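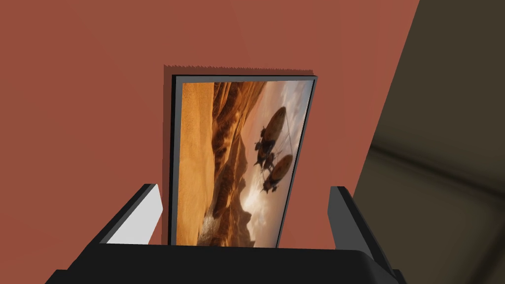
Dagdag slot game, second progress report
To: Ngaio Hollis, Grondidcombe
From: Szabolcs Borbély, Dellolville
15 July 2009

Dear Ngaio,

This report covers the work since the first payment. The two milestones for this period were the math model and the playable base game. The first one is finished. The second is finished except for the sound, which I explain below.

Math model. Marilou Tagle completed the pay table and the reel strips. We changed the strips once after the first simulation, as the wild symbol came too often on the middle reel and the small wins were eating the budget for the bonus. The new version gives longer quiet periods than you asked for in the contract. Marilou thinks it is acceptable for this type of player, but I would like your opinion before we send it to the test laboratory.

Base game. All symbols are in place and the win lines are drawn correctly at every bet level. Noel Panganiban rewrote the autoplay, so it now stops when the balance is lower than the next bet. Before, it stopped one spin too late. We still see a short delay on older computers when the reels begin to turn, and he continues with this.

Bonus round. We have the rules and a rough version only. The player picks from closed jars until the snake appears. Princess Bañez tested it with colleagues from the Sinda team, who understood the picking but did not notice the multiplier in the corner. We will move it above the jars.

Sound. The composer delivered the music late and the loop has a click at the end. We asked for a correction and have not received it yet. For this reason the build you have is silent in the free spins.

Languages. The help pages exist in English and Spanish. The German text is nearly 700 words and is with the translator.

Budget. We have used 60 percent of the total. The testing fee is not paid yet and was always planned for the second half.

Next period. We plan to close the bonus round, put in the corrected music and prepare the papers for the laboratory. The release in December is still possible if your comments on the math come this month.

With kind regards,
Szabolcs Borbély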